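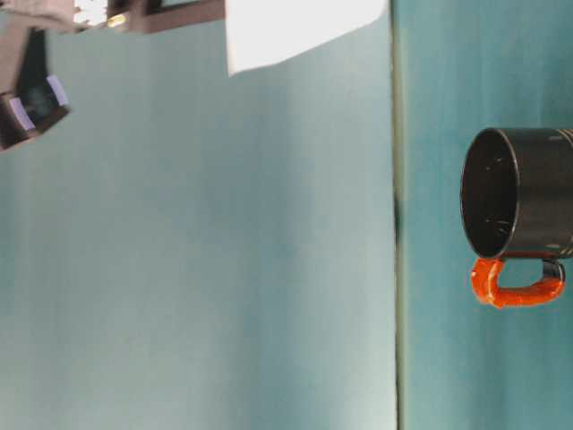
A black mug on its side on a smooth teal surface.

Clendness welcomes a new professor of structural engineering

I'm Ximena Villalobos, head of civil engineering here at Clendness, and I've been itching to share this one! Aurelio Bermúdez joins us in August as our new professor of structural engineering, and I couldn't be happier.

Some of you will know Aurelio from his years at Fudmont, where he ran the bridges group and taught the second-year concrete course (the one with the 225-page handout, which his old students still complain to me about). He did his doctorate on fatigue in footbridges, then spent a good while in practice with Rahimi before coming back to teaching.

He'll be leading our work on the Planodcombe viaduct, all 892 metres of it. We've wanted somebody to take a proper look at how the older spans are ageing, and I rang him the same afternoon the funding came through. "I said yes before she'd finished the sentence," he told me, "and then I asked what the job was."

He'll also take on our final-year design project, with 68 students signed up so far. More places may open once the timetable is settled.

Aurelio gives his first public lecture in the main hall at 6pm on his opening day with us. It's free, there's no need to book, and do bring your questions about bearings (he loves bearings).

Press enquiries: Ximena Villalobos, Civil Engineering, Clendness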